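Home | Posts | Work | Garden | About | Contact

Eleven months with the robot on the second floor

Filed under: Work, Odds and Ends

I work at Plisell, in the building out on the Clorkau road. We handle orders and returns for other companies, so most of the people here are either in the warehouse downstairs or at a desk upstairs with a headset on. There are 62 of us across both floors. I've been at a desk upstairs for six years, and before that I was on the packing line.

A few people have asked me what it's like since the robot came, mostly family, and I keep giving a short answer because the long one takes a while. So I'm writing the long one down.

The warehouse had automation before I ever got there. There's a conveyor, a labeling machine, and a sorter that was old when I started. When the sorter was replaced two years ago, four jobs on the line went away. Two of those people moved to receiving, one came upstairs with us, and one left. That change was bigger than anything I'm going to describe, and hardly anyone outside the building heard about it, because a sorter looks like a long metal box.

The robot upstairs is different in that it has arms and hands, and visitors want to see it. Management leased it from Skurkness last year. It was meant for what they called floor support, and that means the small jobs that used to be shared out among whoever was around: bringing drinks to the meeting rooms, clearing bottles, moving supplies from one cupboard to another, wiping down tables at the end of a shift.

Those jobs belonged to a rota. If you were on it for the week, you lost between half an hour and an hour a day, and the calls you didn't take went to the person next to you. I didn't like the rota much. I also got to know most of the building that way. When I came up from packing I didn't know a single person on the second floor, and it was carrying things in and out of rooms that fixed that.

The rota ended in May. The people who ran the meeting rooms were told their hours would stay the same, and they did, but the hours were filled with other work. One of them now checks the robot's job list in the morning and signs off on it in the afternoon. She got a small raise for it, after asking twice. The other one went back on phones, and she has told me she would have picked the rooms if anyone had offered her the choice.

As for how well it does the work, it depends on the job. It is slow. A thing I would pick up and put down without thinking takes it long enough that you can finish a sentence and start another. It is good at bottles. It is poor at anything soft or floppy, like trash bags and the thin plastic cups we used to have. We changed the cups to a stiffer kind. We also moved two chairs and a coat rack so it could get past, and taped a line on the carpet outside the supply room that people are supposed to keep clear. I count that as part of the cost. A good deal of the first month was us rearranging the floor to suit it.

The first report we were shown said it had done 483 jobs in the period and needed a person to step in on 60 of them. I was one of those persons several times. Stepping in means you stop what you're doing, walk over, press the pause button, sort out whatever it is, and press the button again. It takes a minute or two. There is no code for it on our time sheets, so on paper it takes no time at all. I brought this up at the floor meeting and was told a code would be added. We are still waiting on the code.

The other thing I brought up was call targets. With the rota gone, the target went up by one call an hour for everyone. The thinking was that we had been given time back. But the rota only ever took one person a week off the phones, and the target went up for all of us, every day. The math doesn't come out even and I said so. A few others said so too, and the target was brought down again for the early shift, though it stayed where it was for the late one. I'm on the late one.

I don't want to make it sound worse than it is. My back is better for not carrying crates of water up from the loading door. The woman at the desk across from mine has a bad wrist and was always being asked why she couldn't do her turn, and now she doesn't get asked. People were worried last year that the robot was the first step and that desks would be next. So far there are as many desks as there were. Nilsuwan, the firm that places our temps, sends us fewer people over the holidays than it used to, and I do think that is connected, though I can't prove it.

What I'd ask for, if anyone upstairs from upstairs is reading, is pretty simple. Give us the time code. Put the late shift target back. Ask the people whose tasks are being moved before the lease is signed, since the lease costs more than the 200 dollars a month they once told us they couldn't find for a second kettle and a proper break table.

It does drinks more than anything else, and tea is what it gets asked for most on my shift.

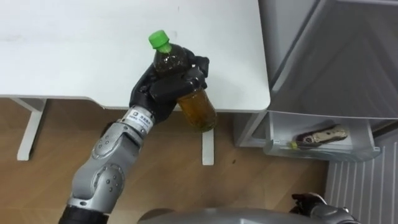 Other things this month

The bus stop by the gate has moved to the far side of the road while they dig up the drain. Allow five extra minutes if you're on the late shift.

I finished the bench I was writing about in the spring. One leg is a little short and I've put a piece of cork under it.

Last updated: October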